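Section 7: Setting Up a Teaching Station

Posted 28 June 2020
By the Dikari floor support desk
Print this page | E-mail this page

This section covers the teaching station, where your staff show the Dikari system how a job is done by doing it themselves with a hand-held gripper. If you have skipped ahead to here from Section 2, go back. The part about the charger matters.

Before you start

You will need one table, one hand-held gripper, the objects from the job you want taught, and a person who does that job well. The last item doesn't ship with the kit. The Custville plant tried to substitute a supervisor and spent a week teaching the system to hover.

7.1 Preparing the table

1. Pick a table at a height your operator would choose. Let the operator choose it.
2. Put out the objects for the task, plus a few ordinary things that have no part in it. Real work surfaces are cluttered, and a system raised on bare tables sulks when it meets a toaster.
3. Hang a plain cloth behind the table if the background is busy. Decorating the cloth is allowed. Management approval of the decorations is not required, whatever the Heffernan site memo says.
4. Check that both square markers on the gripper fingers are clean and flat. Wipe with a dry cloth only.

CAUTION: Do not peel the markers off to see what is under them. It is more finger.

7.2 Recording a task

1. Hold the gripper in your usual working hand and start the recording.
2. Bring the fingers in on either side of the object and close them gently. With plastic bottles, squeeze only as hard as you need to. An open one will let you know when you have gone too far. 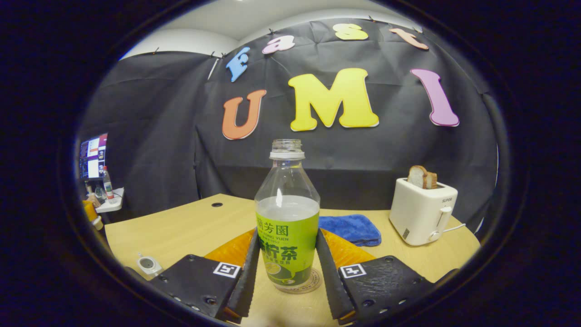 3. Move at your normal pace. New operators slow down to be helpful, and the system faithfully learns to be slow.
4. Set the object down, open the fingers, and stop the recording.
5. Repeat 22 times per task, shifting the object a little between takes. Take a break after 12. The system does not get bored, but it copies people who are.

NOTE: If you fumble, say so on the log sheet and carry on. The Jundon line sent in a batch with every mistake removed, and their machine had no idea what to do the first time it made one.

7.3 What changes for the operator

Expect the job to move around a bit. Operators at a teaching station do less lifting and more explaining, and most find the explaining more tiring. Schedule it as work. Teaching hours go on the timesheet under code 2932 — not under "training," which payroll treats as something done to you.

You may be asked by coworkers whether you are teaching your replacement. This manual can't answer that. Your site's staffing plan should, and you are entitled to read it before you pick up the gripper. If there isn't one, ask for it in writing. The recordings can wait.

7.4 Shutting down

1. Put the gripper on its charger with the fingers open.
2. Clear the table, including drinks.
3. Sign the log sheet. Credit for a recorded task goes to the person who recorded it, so write legibly.

Reader comments (3)

packline_b: Step 3 in 7.2 should be in bold. We redid a whole shift's worth.

Night crew, Jundon: We would like it known that the mistakes were removed by the office.

tapegun: Where do I find code 2932? My timesheet menu stops well before that.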